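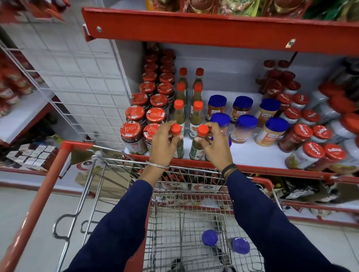 # Come and put grippers through their paces with us

**Stoledwood is looking for participants for a gripper comparison study, starting in March**

Do you do the weekly shop? Are you the sort of person who can find a jar of pickle at the back of a shelf without knocking anything over, or (just as useful to us!) the sort who can't? Either way, we would love to hear from you.

We're a small workshop in Standale that tests robot hands for other people. A company or a lab sends us a gripper, we bolt it to an arm, and we spend a good long while finding out what it's like to live with. This time we have two to compare side by side: the Drimetti, a two-finger gripper with soft pads, and the Wihongi, a three-finger design that curls around whatever it's holding. Both go on the same arm with the same controller, and both will be asked to do the same ordinary grocery jobs -- taking a slim bottle from the front of a row by its cap, lifting a squat jar by the lid, setting either one down in a wire trolley without a clang.

Before we can say whether a gripper is any good at that, we need to know how people do it, and people turn out to be wonderfully varied. Some take a sauce bottle by the cap with two fingertips and others grab it by the neck like a hammer. Some of you use both hands at once, one bottle in each, and we've become very fond of that approach because it's a real headache to program. We want the full range of habits, so please don't practise beforehand.

## What you'd be doing

There are two parts, and you're welcome to sign up for one or both.

**Part one is the shopping.** You'll wear a lightweight camera on your head and pick groceries from shelves into a trolley, working from a list we give you. It's mostly bottles and jars, with a few packets thrown in. You go at your own speed and in your own way. Wear what you'd normally wear to the shops, including any rings, bangles or bracelets you usually have on. Long sleeves are fine too.

**Part two is the driving.** You'll sit at a desk in our workshop and steer the arm with a pair of hand controllers, first with one gripper fitted and then with the other. Half of our participants will start with the Drimetti and half with the Wihongi, so the practice you get on the first doesn't flatter the second every time. You'll try each gripper on the same set of 9 items, and afterwards we'll sit down over a cuppa and ask which one you preferred and what drove you up the wall. We really do want the grumbles. A remark like "I could never tell when it had hold of the lid" is worth a great deal to the people who'll be adjusting the fingers.

You don't need any experience with robots, computers or video games. There's a fair bit of learning as you go, and one of us will be beside you the whole time with a hand near the stop button.

## The practical bits

- Part one takes a single morning or afternoon. Part two is spread over six visits, and we'll work the times out with you.
- We pay $145 for each visit, in either part, by bank transfer.
- Tea, coffee and a decent lunch are provided. Tell us if there's anything you can't eat.
- There's level access from the car park and the desk goes up and down, so you can drive the arm sitting or standing.

## Who we're after

Anyone aged 18 or over who can lift a full jar comfortably with either hand. We have seven places left in part two and rather more in part one. Left-handed people are especially welcome, as are people with small hands, large hands, or a bit of stiffness in the fingers -- our last study was short on all of these and the results were poorer for it. If you wear glasses, bring them along and we'll adjust the headband to suit.

## Your recordings

The head camera records what your hands are doing and whatever is in front of you. It doesn't record sound. We use the footage to set the tasks for the arm and to compare your grasps with the grippers' attempts. You'll get a plain-language consent form before you come in, and you can ask us to delete your recordings at any time during the study.

## How to put your hand up

Drop in to the workshop for a form, or write us a short note and leave it at the front counter. Tell us which part you'd like to do, which hand you favour, when you're generally free, and how best to reach you. A few lines is plenty, though we do enjoy a long one. We'll reply to everybody, including those we can't fit in this time, and if you'd like to see the arm moving before you decide, just ask at the counter and we'll find a time to show you.

Posted by the testing team at Stoledwood, February 18, 2023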